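Thread on the Sampaio closing, because I have now read four tributes and I don't believe any of them. I went there a lot. I liked it. I still don't recognize the place people are writing about.

The official story: beloved local music room, priced out by a greedy landlord, last show on 9th August, tears, group hug, end of an era. There is already a T-shirt. The T-shirt says END OF AN ERA.

Which era, please? The room changed names, owners and booking policy more often than most bands change drummers. When I moved to Grorkdale it was a place where you heard polka on purpose. Then it was metal. Then for a long stretch it was a bar with a stage in it that people put coats on.

The flyer says "a room for 700 souls." I have stood in that room when it was jammed to the doors and I would love to meet those souls, because they must have been very thin. The fire permit by the coat check says 367. It has said 367 for as long as I've been able to read it from the line.

Now the farewell lineup. Top of the bill is Turnness, "reunited for one night only." Two things. Turnness also reunited for one night only when the record store shut. And the band now has one original member, who is the bass player, who by his own account was asked to leave.

I'm told the singer is "there in spirit." Fine. I'd like the spirit discount on the ticket.

Opening slot goes to Cluditz, who I will defend to anyone. They played that stage when the crowd was the sound guy and me and whoever I'd talked into giving me a ride. They get 20 minutes. The surprise guests get an hour. You can already guess who the surprise guests are, they've been surprising us since spring.

About the landlord. Damián Paredes booked the room for years and he posted a long note in July. Everyone shared the first half, the part about community. Read the second half. He says the rent went up once, by less than the price of the new lights, and that what hurt was bar sales. That's his own note! It's still up!

So people came, stood there with one soda, and went home to post about how much the place meant to them. I include myself. I had the soda.

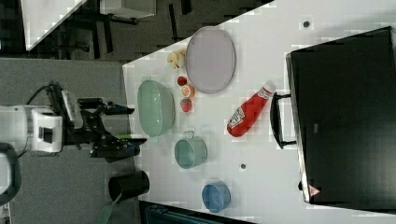 Solange Frota's obituary for the club in the weekly is the one everybody keeps sending me, so let's do that. She calls the Sampaio's kitchen "legendary." I ate from that kitchen. On a good night it was peanuts, and on a bad night it was peanuts with a surcharge. Banana pieces next to a lavender-grey plate would have been the finest thing ever to come through that hatch, and they'd have charged nine bucks for it and called it the tour platter. You can love a place without lying about the food.

She also has the famous story about the power going out and the crowd singing the whole set by candlelight. I was at that show. The power went out, we stood in the dark, a man yelled for a refund, and the lights came back before anyone had thought of a song. Where did the candles come from? Who brings candles to a hardcore show?

What she does get right is the sound. It was a wonderful room for drums and a terrible one for words. Some local singers built a whole reputation on that. Then they put out records and we all found out what they'd been saying.

Also right: the stairs. If you ever carried an amp up those stairs you and I have a bond that will outlive us both.

Somebody replied asking what I want, a bad obituary? Sort of, yes. I'd like one that mentions the year they made bands sell their own tickets. If you couldn't move enough you paid the difference out of pocket. Half of the acts now weeping online wrote checks to that club to be allowed to play it.

Paredes ended that policy when he came in, to his credit. It isn't in the tribute, though, because to give him credit you'd have to say the policy existed.

And the money. The farewell show is "a benefit." For what? The page says "to preserve the legacy." I clicked every link on it. The legacy does not have an address. Tickets are $45 plus a fee, and the fee has a fee.

I asked, politely, in the comments. Got a heart from the club account and no answer. I asked again and got a different color heart.

Maybe it's all on the level and there are staff who'll get a last check out of this. If so, put that on the page and I'll buy two. The bartenders earned it. One of them once lent me her own earplugs - from a new pack, don't be gross.

Next rumor: it's "coming back" as the Sampaio at a new site out by the bus depot. Same name, same sign, different people. There's a petition with 329 signatures, and I recognize a good number of them as folks who told me for years they don't go out anymore.

I looked up the new site. It's a furniture showroom. It may turn into a great club. It's currently having a sale on recliners.

Meanwhile there are 5 other rooms in this town putting on live music this month, and none of them have a T-shirt. The back of the bowling place had a three-piece the other night with two people who could barely reach the pedals and it was better than anything on the farewell bill. Cover was a jar.

To the person saying I'm "dancing on a grave": the club isn't dead yet, it has a show to play. And I don't dance. Ask anyone who stood near me at the Sampaio.

Yes, I'm going. Obviously I'm going. I'll be by the left speaker, where you can hear the snare and nothing else, and I'm getting there for Cluditz.

If the guy yelling for the refund is reading this, did you ever get it?

Edit since I can't edit: two people say the peanuts were free before 9. Not when I was there they weren't. Show me a receipt.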